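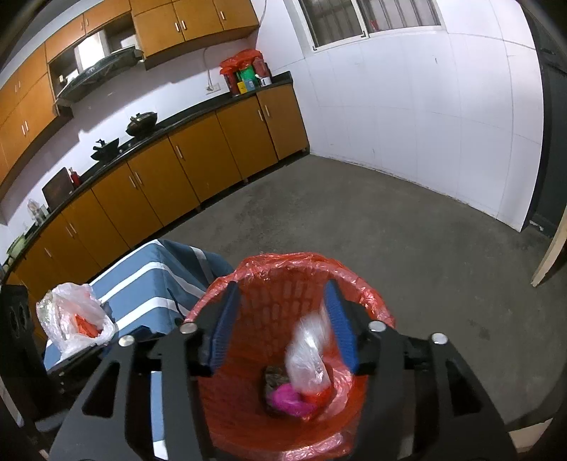

Progress report on the Narnari hand-held gripper kit
Prepared for Branwen Landeg, Grarnance Fund
From Nest Gwilliam, Gornach
January 2019

Dear Branwen,

Thank you for your patience with this one. I know I promised it before the holidays, and then the second batch of finger pads arrived and I wanted to give them a fair try before I wrote anything down. I'm glad I waited, as I would otherwise have sent you three pages of grumbling about the old ones!

As you'll remember, the grant was for us to take the Narnari kit out of the workshop and put it into ordinary homes, doing ordinary chores, and to tell you plainly whether we think it is ready to be offered to the smaller labs and colleges on your list. We are a little past the halfway point, and I would say we know it pretty well by now, faults and all.

Where we stand

We have recorded 1,467 complete chores so far against a target of 3,000 for the whole grant. That is a bit behind the line I drew for you in the proposal, and most of the gap comes from the first few weeks, when we were still learning how to hold the thing without tiring our wrists. The pace since then has been much better and I don't expect to ask for more time. The recordings come from 106 visits, nearly all of them in kitchens and living rooms, with a few bedrooms and one very tidy garage.

The chores are the ones we agreed on together: clearing counters, folding towels, putting groceries away, moving dishes, and throwing out trash. Trash has become a favorite with the people doing the recording, partly because it is quick and partly because it shows up weak spots in the kit so nicely. An empty plastic bag weighs next to nothing, clings to whatever is holding it, and never hangs the same way twice. If you open the fingers over a waste basket and the bag drops cleanly, you know the pads are behaving. With the original smooth pads we had bags sticking to one finger often enough that we were shaking the gripper to get rid of them, and a shake is no use at all to anyone who wants to learn from the recording later.

The pads

The ribbed blue pads are, to my mind, the best thing to happen to this kit. They let go of film and thin bags far more readily, and they also hold a wet cup better than the smooth ones did, which I hadn't expected. They do pick up crumbs between the ribs. We now wipe them down after each visit and brush them out with an old toothbrush if there has been anything sticky about. I'd like to see the supplier include a spare pair in every box, and I have written to them to say so.

The frame and the screws

I was hard on the frame in my last letter, and I should be fair to it here. The angled plates with the cutouts looked flimsy to me when we unpacked them, and they have held up very well. One kit was dropped down a flight of stairs in the autumn and came away with a scuff. The screws at the finger mounts are another matter. They work loose over a long day, slowly enough that you don't notice until the fingers start closing a touch out of line. We check them every morning now, and we've added the check to the short printed guide that goes out with each kit. A drop of thread lock would probably settle it, but I'd like the supplier to recommend one before we start gluing things together on our own account.

The camera

Mostly good news. The wide lens takes in the fingers and a great deal of the room as well, so there is seldom any doubt about where a chore is happening, though the long straight counters do come out bent like bananas. Daylight from a kitchen window has given us less trouble than I feared. Fast drops still blur, and I don't think we can do much about that without brighter lamps, which would rather spoil the point of working in people's homes as we find them.

Privacy

One effect of such a wide view is that we see a lot more of a household than we strictly need. We now walk through each room with the householder before starting, and ask them to put away mail, photographs and anything else they'd sooner keep to themselves. It adds a few minutes and it makes for a friendlier visit all round.

Money

We have $600 left in the parts line. I'd like to spend it on spare pads and one more handle, if you are happy with that. The travel line is on budget, and the Hughes invoice for storage drives has been paid in full.

What comes next

Between now and April we plan to finish the kitchens, do a proper run of laundry rooms, and lend two kits to people who have never handled one, with only the printed guide to help them. That last part matters most to me. Everyone on our team has grown so used to the gripper's little ways that we are poor judges of how it feels on the first day.

My view at present is that the kit is worth offering, provided it ships with the ribbed pads and some clear advice about the screws. I would hold off on recommending it for heavy items such as full pans, where the grip still slips more than I'd like. I'll send the figures on that separately once the repeat tests are in.

Do call if anything here is unclear, or if you'd like to come along on a visit. You would be very welcome, and we'd put a gripper in your hand before you had your coat off.

With warm regards,
Nest Gwilliam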